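Workshop notebook, August, 4:40 pm

Props table, mostly. I said I'd sort out the containers for the Parndale job before I went home and it has eaten the whole afternoon, so I'm writing it down while I still remember what I decided.

First, the money. We're on prop bills, the green paper ones, and the new batch from Fimetti is a bit stiffer than the last. Stiff is good for stacking and bad for folding! They want to spring open again the minute you let go. I tried pressing them under the big paper cutter over lunch and that helped a lot. Folded once they still creep, folded twice they stay put, but then they look like little bricks and you lose the "that's cash" look from a few feet away. I'm going with one fold and a good hard crease, done with the back of a spoon. If anybody has a proper bone folder, please leave it in my drawer.

The full order was 377 bills and I've signed for all of them. The spares are in the envelope in the flat file, labeled. Please don't use them as bookmarks (you know who you are, and so does the flat file).

Containers next. I went through everything in the cupboard and most of it is wrong. Colored plastic hides the bills. Glass looks great but I don't want it on that table with people leaning over it all day. The Salehi tubs are nice and clear but the bottoms are ribbed, so anything flat rocks around on them. In the end I went with plain clear food containers, lids off, one rectangular and one round. I like having two shapes. In the rectangular one the bills can lie flat on the bottom and look tidy. The round one is smaller and they don't really want to lie down in there, so they end up leaning against the wall, and I spent way too long trying to fix that before deciding I prefer it. It looks like somebody's tip jar.

Lids are in the bag on the hook. Both lids. I have checked this more than once.

The mug is the turquoise enamel camping one with the black speckles. I know the Fustel one was on the list, but it's got a chip right on the rim and every time I look at the table my eye goes straight to it. The turquoise also sits nicely next to all that green and pale wood. Handle to the right, please, and leave it there. I had it the other way for a while and it crowded the rectangular container.
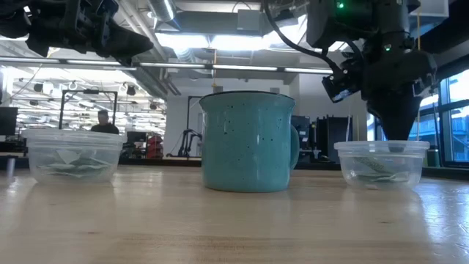 Spacing I did by eye, mug in the middle and a container on either side, and I'm happy with it as a starting point. I did think about putting tape marks down, but tape on the butcher block pulls the oil up and then I have to hear about it, so pencil on a scrap of card it is. The card lives under the notebook.

The glare is still bugging me. The overheads bounce off the tabletop pretty badly and clear plastic doesn't help. A matte mat would kill it, but then we lose the wood, and Parndale picked the wood. I might try a lighter coat of oil on the test board first and see if it dulls down at all.

To do:
Ask Fimetti if they still make the softer paper
Crease the rest of the bills, spoon is in the mug rack
Return the ribbed tubs to the cupboard, bottom shelf
Look for a second turquoise mug in case this one gets dropped
Buy more pencils, mine have walked off again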